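Saturday, June 12, 2021
By Olesia Hrynyshyn

Print this page | E-mail this to a friend

We use cookies to remember your settings and to see which articles people read. By carrying on you agree to this.

The bread was still making small ticking noises when Khrystyna Derkach carried it out to the yard and put it on the wall. I had got off the early bus in Bevska with a bag of the wrong clothes and no breakfast, and I'd have eaten it there and then if she had let me. She wouldn't. Rye wants a day, she said, and a wise person gives it two.

I had come to Bevska for the sour rye, which I first tasted at a friend's kitchen table years ago and have been trying to make ever since, mostly badly. It is a dark, close, damp loaf with a crust you have to lean on the knife to get through, and a sourness that arrives late, after you've already decided you like it. People in the villages along the Udis bake it in big round shapes, marked on top with the edge of a hand. Every household has its own mark. Khrystyna's is three short presses and one long, and she can't tell you why, only that her mother did it that way and would have been cross at anything else.

The village sits where the river bends twice, quickly, as if it had forgotten something. There is one long street, a shop, a church with a green roof, and then plum trees and rye all the way up to the ridge. I had imagined a place where everyone baked. Most people don't, and they're quite cheerful about it! They buy their bread from the van like anyone else. But a good handful of houses still light the big oven, and on those mornings you can follow your nose from gate to gate.

The big oven is a serious thing. Khrystyna's takes up a quarter of her kitchen and was built by her grandfather out of river clay, with a flat top where children used to sleep in winter. She fires it with plum and beech, lets the whole lot burn down, rakes the ash to the sides and then tests the heat by throwing in a pinch of flour. If the flour goes black at once, she shuts the door and has a cup of tea. If it turns the colour of a hazelnut, in go the loaves. I asked what happens if it stays white. She looked at me with real pity and said that then you have wasted a morning and a lot of wood.

Her starter lives in a wooden trough that never gets washed. She scrapes it down after mixing and leaves a skin of dough on the boards, which dries hard over the week. The night before baking she pours in warm water, lets the skin soften, and stirs in the first of the flour. By morning it is heaving. I've kept my own starter in a jar in the fridge for years, fussing over it like a sick cat, and here was one that had been doing very well on a shelf beside the boots.

From Bevska I walked down to Hladun, the old mill, where Taras Pasichnyk grinds rye on a pair of stones that he dresses himself with a small hammer. The walk follows the water the whole way and I'd recommend it to anybody, though perhaps not in sandals. Taras is a big, quick man who talks over the noise of the stones without seeming to raise his voice. He took the mill on when it had no roof and a birch tree growing through the floor. His sister, Khrystyna-Mariia Pasichnyk, kept the accounts, told him every winter that he was mad, and then spent her holidays helping him hang the doors.

What he loves is the grain, and he is wonderful company on it. He poured two heaps on to a sheet of paper for me, one from the ridge and one from the wet fields by the river, and made me chew some of each. The ridge rye was sweet and a little like grass. The river rye tasted of almost nothing until I swallowed, and then there was something like cold tea. He mixes them, and he changes the mix through the year by taste. Harvest is in July, and the flour from it isn't ready to bake with straight away. He likes to let it rest until the evenings get cool.
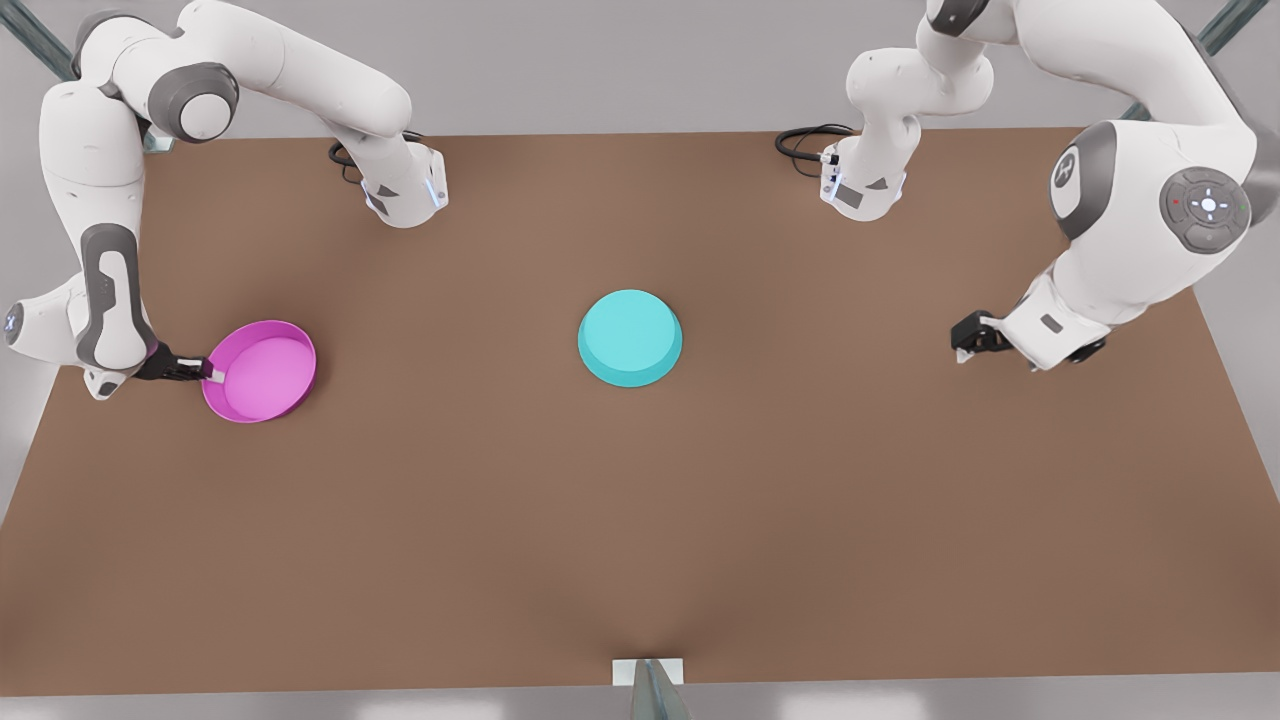 Why does rye bread taste better the day after it's baked?

The crumb needs time to set. Rye holds a lot of water, and when the loaf leaves the oven the inside is still sticky, so a knife drags through it and the flavour seems flat. Over a day or so the water spreads out evenly, the crumb firms up, and the sourness comes forward.

I put that question to Gönül Kırmızıgül, too, who runs the bakery in Oltura, an hour down the line by the slow train. She came there to study, fell for the bread, and stayed on. Her shop has a queue before it has its lights on. She sells white rolls and a very good sesame ring from her own childhood, but the thing people carry home under their arms is the river rye, made with flour from Hladun and baked to a method she learned by turning up at doors in Bevska and asking nicely.

She didn't get it right for a long time. "My first ones were bricks," she told me, clearly still rather fond of them. "I was too gentle with the heat. Everybody is scared of burning it." Her loaves go in very hot and come down slowly, in a deck oven that can't do quite what a clay one does, so she keeps a tray of old plum stones in the bottom to give the crust something to take up. I can't prove that it works. I can tell you that I bought a loaf with my own money and ate half of it on the train with nothing on it at all.

There is some feeling in the villages about a town bakery selling their bread. Khrystyna thinks Gönül's crust is too thin and says so, to Gönül, every time they meet. They meet often. Gönül brings her offcuts of sesame ring in a paper bag, and Khrystyna sends her back with plum jam, and neither of them has given an inch on the crust. When I told Taras I rather liked the thin one he put a finger to his lips and checked the door.

I should say something about how you eat it, as this matters a great deal to everyone I met. Slice it thin – far thinner than you would a white loaf. Put cold butter on it in pieces you can see. After that it's salt, or a little raw garlic rubbed on the crust, or the plum jam, which is dark and barely sweet and cooked outdoors in a copper pan until a spoon stands up in it. Soup goes with it at any hour. When it gets old and hard it is soaked, sweetened and baked again with apples, and I had that for breakfast twice and would happily have had it a third time.

On my last evening Khrystyna let me mix. She stood behind me while I worked the flour in with my arms bare to the elbow, and it was like trying to stir a wet road. Rye dough doesn't spring back at you as wheat does. It just sits there, clinging to everything, and you have to trust that it's going somewhere. She added water twice when I thought it had plenty. Then she covered the trough with a cloth, laid a coat over the cloth, and told me to go to bed.

We baked before six. The kitchen was so warm that the windows ran, and the cat had moved out to the step. When it came to marking the tops she did hers, three short and one long, and then pushed the last loaf across to me and went to see to the fire. I had no idea what to do with it! In the end I pressed the side of my hand in twice, crossed, and it came out looking like a badly tied parcel.

That loaf came home with me wrapped in a tea towel. I waited the full two days, with difficulty. The bottom was a bit scorched and there was a hole near the middle where I hadn't worked out the air, and it tasted of smoke and the river and I gave away only one slice.

The Oltura train stops at Bevska road on request, and the walk into the village is flat. The mill at Hladun sells flour from the door when Taras is in. Knock loudly.

Print this page | E-mail this to a friend

Like what you've read? Sign up for our newsletter and we'll send you our favourite features every fortnight. You can unsubscribe at any time.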